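Technical notes: blocking and seaming knitted panels

Most of the queries sent in after the October workshop concerned one problem: flat panels that match on the needles and don't match when they are sewn up. The notes below cover plain stocking stitch in wool or wool blends. Cotton behaves differently and Ghazala Bukhari will deal with it in a later issue.

Tension square

Work the square over at least 30 stitches. A smaller square is distorted by its own edges, and the middle section is then too narrow to measure properly. Wash it as the finished garment will be washed, dry it flat, and leave it overnight before measuring. Measure across the centre in two places. If the two readings differ, knit another square.

Members using the Lisier double knitting have reported that it relaxes lengthways after the first wash. Talha Tanoli's test piece did the same, though the width held. Where a pattern gives length in rows, follow the rows. Where it gives length as a measurement, stop short by the amount your own square has grown.

Wet blocking

Soak the panels in cool water until no dry patches remain. Lift them out supported from underneath, press in a towel and don't wring. Pin the corners first, then the midpoint of each side, then fill in between. Ribbing at the hem is left unpinned unless the pattern says otherwise. Fronts and backs should be pinned to the same length at the side seam — check this with a tape and not by laying one piece over the other.

Blends with a high acrylic content respond little to wet blocking. Steam can be used from a distance, but the iron must not touch the fabric. Once acrylic has been flattened it can't be brought back.

Seaming

Use mattress stitch for side seams, taking in one full stitch from each edge. Half a stitch gives a thinner seam, which suits heavy yarn. Pick up two bars at a time on each side and draw the yarn up every few centimetres. If one side has a row more than the other, take three bars once, near the middle of the seam.

Shoulder seams carry the weight of the sleeves and should be worked in a firmer yarn of the same colour if the main yarn is loosely spun. Daniyal Gondal uses the Woteck sock yarn for this. 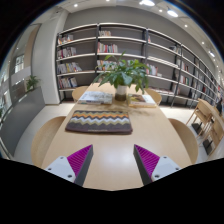 Placemat with a zigzag pattern in brown, orange, white, olive green and grey.

Corrections and dates

In the Flarnarau cardigan pattern, the left front neck shaping should begin on a wrong-side row. The right front is correct as printed.

The next finishing session is on Monday, April 8, 2019. Bring two blocked squares and a blunt needle. Jaruwan Prasertsri has the booking list.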